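About Us

Hi, I'm Marjatta Laitinen, and Drindwood is my little travel company (well, mine and the two friends I roped into it). We plan slow trips for small groups, mostly by train and ferry, for people who'd like to stay put long enough to find a favorite bakery.

I started it after a winter of riding night trains by myself with one bag and a terrible phrasebook. My first real group left for Vurkico on 12 May 2019 – seven of us, one missed ferry, and a very long lunch while we waited for the next one! I'd planned every hour of that trip. The lunch was what everyone wrote to me about later, so now I leave a lot more room in the schedule.

These days we run trips to Vurkico, Fekidgate and the hill villages past Kobzar. The walk up to the Kobzar lighthouse is 645 steps (I've done it in sandals, please don't). We never take more than eight travelers, and we stay in family guesthouses where breakfast is whatever's coming out of the oven. Our December trip to Fekidgate is the quiet one, with lots of soup and early nights, and it's my favorite by far.

A deposit of $200 holds your spot and the rest is due 60 days before we leave. I answer the emails myself, usually in the evening, so give me a day or so. Tell me what you like to eat and how far you like to walk, and I'll tell you which trip I'd pick for you.

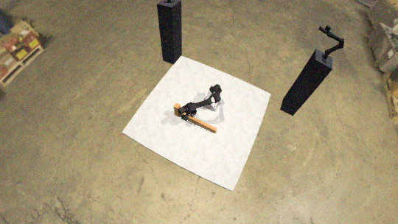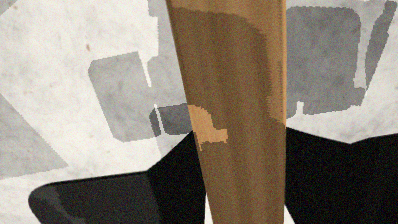 Can I join a trip on my own?

Most of our travelers do. Single rooms are available on every trip, and you can ask for one when you send your deposit.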